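Why are wires different colours?

If you have ever looked behind a television or inside an old radio, you will have seen wires. There are often a lot of them, and they are often tangled. This page explains what a wire is made of, why it has a coloured coat, and how people sort wires out when they get into a mess.

What is inside a wire?

The middle of a wire is metal. Most often it is copper, which is a reddish-brown metal that electricity can travel through easily. Some wires have one solid piece of copper in the middle. Others have lots of very thin strands twisted together. A wire made of thin strands bends more easily, so it is used for things that move, such as headphones.

Around the metal is a layer of plastic or rubber. This is called insulation. Electricity does not travel easily through plastic, so the insulation keeps it in the metal where it belongs. It also stops two wires from touching metal to metal. If that happens, the electricity can take a short cut, and this is called a short circuit.

Why so many colours?

Underneath the plastic, a red wire and a blue wire can be exactly the same. The colour is there to help people. Imagine you had 11 black wires going into a box and 11 black wires coming out. You would not know which was which. If they are different colours, you can follow each one with your eyes.

In some places the colours have fixed meanings. In a modern British plug the brown wire is live, the blue wire is neutral, and the green and yellow striped wire is the earth. In small things that run on batteries, red is often used for plus and black for minus. Inside a machine, the maker can choose the colours and write them down on a drawing called a wiring diagram.
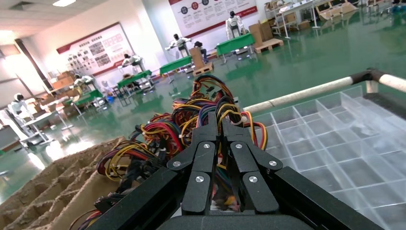

Wires get tangled because they are long, thin and bendy. Each time a heap is moved, the ends slip through the loops, and pulling on one wire can tighten the others. The longer the wires are, the more easily they tangle.

How to sort out a tangle

Start with wires that are not joined to anything. Old craft wires are good for practice. Never use wires that are plugged in.

1. Put the heap on a table and spread it out gently.
2. Find a loose end. Pick one colour and stay with it.
3. Follow that wire back through the heap, lifting the others over it. Don't tug.
4. When it comes free, lay it straight and start on the next one.

Keeping wires tidy

A connector is a small part on the end of a wire that lets it join to something else. A zip tie is a plastic strap that holds several wires together. It pulls tight and does not come undone, so it usually has to be cut by a grown-up.

Trays with compartments are useful for loose wires and small parts. You can make one from a cardboard box and some strips of card. Cut a slot halfway through each strip and push the strips together so that they cross. With 6 strips, three going each way, you get 16 spaces.

Words to remember

Insulation: the covering around a wire.
Live: carrying electricity from the supply.
Connector: the part that joins a wire to something else.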